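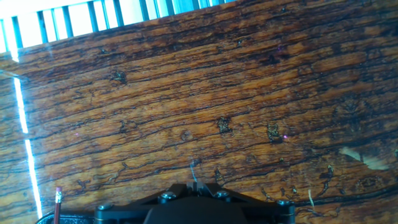

The care of a wooden table begins with an understanding of how it is used, and in this household the dining table is used for nearly everything. Meals, correspondence, school projects and the folding of linens all take place on it in the course of an ordinary week. For several years its upkeep was a matter of habit, and the habits were poor ones. In July it was decided that a regular procedure should be put in writing. The character of the surface was a considerable part of the reason. The grain is long, wavy and nearly black in places, the color moves from honey-orange to deep brown, and there are dark knots scattered through it, one of them shaped very much like a star. Thin squiggly lines wander across the wood as well, similar to the tracks insects leave. A surface of this kind hides a great deal. Crumbs, drips and small scratches may go unnoticed for some time, and they are best looked for deliberately.

Inspection

Inspection is carried out in the morning, while daylight comes through the blinds at a low angle. Overhead lighting is not suitable for this purpose. The person inspecting should stand at the end of the table farthest from the window, lower the head nearly to the level of the top, and look along the surface toward the light. Smears appear as dull patches in the shine. Raised spots of dried food are more easily found by passing a clean, dry hand across the wood, following the direction of the grain.

Cracks deserve separate attention. Fine cracks that run with the grain have been present for as long as the table has been in our possession, and they are regarded as part of its character. A crack that catches a fingernail is noted in the household book, together with its location, and is looked at again the following month.

Routine cleaning

After each meal the table is cleared completely. This includes the salt, the fruit bowl and any mail that has come to rest there. A soft cotton cloth is dampened with plain water and wrung out until it no longer drips. The surface is wiped from one end to the other with the grain and is then dried at once with a second cloth. The two cloths are kept on separate hooks inside the pantry door. Kitchen sponges are not used on the table, including the soft side.

Once a week a small amount of mild soap is added to the water. Spray products of any kind were discontinued here some time ago, after one of them left a cloudy film that required the better part of an afternoon to remove. My neighbor Davina Ogilvie, who has refinished a number of pieces of her own, recommended a cloth barely moistened with soapy water, followed by patient buffing. Her advice was followed and the film was removed.

Protection

Felt-backed mats are placed under all hot dishes, and coasters are required for all glasses, including those of guests. Placemats are lifted and shaken out each evening. Where a mat stays in one position for weeks, the wood beneath it may age to a different shade, and for the same reason the centerpiece is moved a short distance whenever the table is cleaned.

The blinds are partly closed on bright afternoons. Anas Kassab, who repaired two of our chairs last winter, advised that direct sun should be kept off the wood as far as possible. He also observed that we had been dragging the chairs, and that the floor was suffering for it. Felt pads have been fitted to the legs.

Scratches and minor marks

Shallow scratches are left alone unless they are pale enough to be seen from a seated position. In that case a wax stick in a matching brown is drawn across the scratch, allowed to rest, and buffed with the dry cloth. Two shades are kept in the drawer, one for the amber areas and one for the darker bands. Sandpaper is not to be applied by any member of the household. An attempt was once made with a 100-grit sheet on the underside of the table, and the result can still be felt there.

The question of whether a full refinishing will be needed remains open. Two estimates have been requested, and the matter will be taken up here again when they have been received.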